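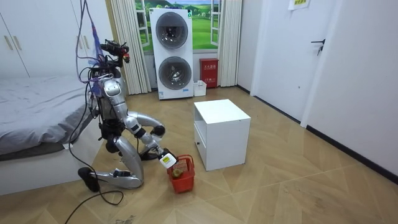 Small bedroom, the floor between bed and nightstand. The red basket is in use.

Das kleine Schlafzimmer
Galerie, Teil 2 der Seiten über unsere Wohnung in Tilmont

Guten Tag und willkommen auf dieser Seite. Deutsch ist nicht meine Muttersprache, ich bitte deshalb um Geduld mit meinen Sätzen. Im ersten Teil habe ich die Küche gezeigt, jetzt kommt das kleine Schlafzimmer an die Reihe. Wir haben es seit Mai Stück für Stück eingerichtet. Das Zimmer ist nicht groß, und man muss bei jedem Möbel gut überlegen, ob es wirklich hinein soll. Unter dem Bild stehen einige Zeilen zu den einzelnen Sachen, weil mich mehrere Leser danach gefragt haben.

Der Boden
Er ist aus Holz, und wir haben ihn behalten. Ein Teppich war geplant, aber er ist bis heute nicht gekauft. Beim Aufräumen ist der freie Boden sehr praktisch: Man stellt den Korb hin, legt alles hinein und wischt danach einmal durch.

Das Bett
Weißes Gestell, graues Laken. Das Laken macht schnell Falten und hängt an der Seite ein wenig herunter, damit habe ich mich abgefunden. Ich hatte zuerst ein weißes, darauf hat man jeden Fleck gesehen. Das graue waschen wir bei 60 Grad, bis jetzt ohne Schaden. Das Gestell ist von Presolance und war in einer Stunde aufgebaut, obwohl die Anleitung nur aus Zeichnungen besteht.

Der Nachttisch
Ein weißer Würfel. Er hat bei Serkix 30 Euro gekostet. Ich wollte lieber ein rundes Tischchen, aber ein Würfel nimmt weniger Platz weg und passt in der Farbe zum Bettgestell. Wer nachts viel trinkt, soll einen Untersetzer benutzen, die Ränder von den Gläsern gehen schlecht weg.

Der rote Korb
Mein liebstes Stück in diesem Zimmer. Er ist aus Kunststoff, mit offenem Gitter und einem gebogenen Henkel, den man gut mit einer Hand fassen kann. In den Korb kommt alles, was auf dem Boden liegt und dort nicht wohnen soll. Auf dem Bild liegt schon etwas kleines Gelbes darin, und ein weißes Teil mit gelbem Etikett ist gerade über dem Korb. Durch das Gitter sieht man sofort, was man gesammelt hat. Staub fällt leider auch hindurch, also bitte den Korb nicht auf dem Bett ausleeren.

Noch offen
Eine Lampe zum Lesen und vielleicht ein schmales Regal von Fitzsimmons, 180 cm hoch. Über die Farbe sind wir noch nicht einig.

Letzte Änderung dieser Seite: Samstag, 25. Januar 2003
Besucher bisher: 3.866

Zurück zu Teil 1: Küche
Weiter zu Teil 3: Flur und Garderobe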